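About Manelik

Home > About us

Manelik makes and lends teaching materials on African, Caribbean and Black British history. We are a small company based in Jevanthorpe, with six members of staff, and we work with primary schools, secondary schools, libraries and a few museums.

Most of our work is in oral history and family papers. We record people's memories, copy the letters and photographs they want to share, and turn them into packs that a teacher can use without much preparation. Everything we publish has been read by at least two teachers who had no part in writing it.

How we started

The company began as a set of cassette tapes. They were interviews with women who had come to Jevanthorpe from Barbados, Jamaica and St Kitts to work in the hospital laundry, the bus depot and the biscuit factory. A local primary school asked to borrow them for a class project, then a second school did the same, and the tapes were getting worn out. We copied them, typed up the interviews and added a map and a glossary. That was our first pack, and a revised version is still in print.

For several years we worked from a spare classroom. We now rent the ground floor of Psarras House, on the old tannery site, where we have an office, a recording room, a store and a room for school visits.
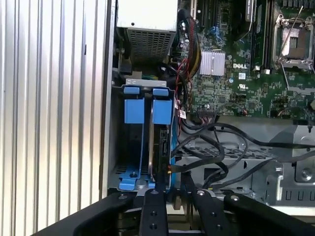 What we do

Classroom packs. There are 16 titles at present. Each has a teacher's book, pupil sheets, recordings with full transcripts, and a set of large printed photographs. Subjects include letters sent home by Caribbean nurses, West African trading towns before 1500, Black sailors in British ports, and church and friendly society records. The packs for younger children use shorter recordings and bigger print.

Loan boxes. A loan box holds objects for children to handle – a dutch pot, a suitcase, hymn books, school slates, cloth samples. Boxes go out for half a term. Please check the contents list before you send one back.

Talks and training. We run twilight sessions for teachers, normally from 4pm to 5.30pm, either at your school or with us. The most requested session is on how to use difficult source material, including plantation records, with children under 11. We don't do one-off assemblies, as we found they left too little time for questions.

Recording days. If your school or library would like to collect memories from its own area, we can bring the equipment and show older pupils how to interview. Families keep their originals and get a copy of whatever we record.
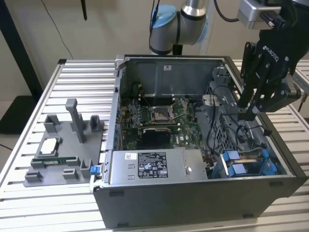
Desktop computer, opened up on the workbench

The Skaltier catalogue

Skaltier is our online catalogue. It holds 1091 recordings, letters and photographs, all of them cleared for use in the classroom. You can search by place, decade, type of work or reading age. Transcripts are free to read. To download the sound files you will need a school or library login, and we set these up within a few working days.

Spelling of place names follows the original document, with the modern name in brackets. Where a letter or record uses language that is offensive now, the catalogue entry says so before you open it. We have left the wording of the originals alone.

Some recordings are listed but closed. In most cases the speaker asked for them to stay private for a set number of years, so please don't write to us for early access.
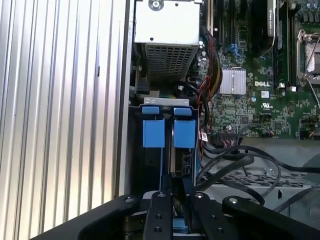 New entries are added once a term. A typical batch is small, as each recording has to be listened to in full, typed, checked and sent back to the speaker or their family for approval. Corrections are welcome at any time. A good number of our dates and surnames have been put right by readers, and we keep a note of every change on the entry itself.

Who we work with

Around 467 schools have used our materials so far, most of them in the north and the Midlands. Prices are the same for all state schools, whatever their size. Home-educating families can borrow loan boxes on the same terms as a school, with a deposit.

Our income comes from pack sales, training fees and subscriptions to the loan service. We take grants for recording projects only.

Visiting and getting in touch

Psarras House is open to visitors by appointment, between 10am and 3pm in term time. We close for stocktaking in the last week of March. There is step-free access from the car park side, and a ramp at the front door. Class visits are limited to 32 pupils.

For orders and loans, use the form on the Contact page and include your school's postcode. If you have letters, tapes or photographs that you think we should see, please write to us first and keep the originals at home until we have replied.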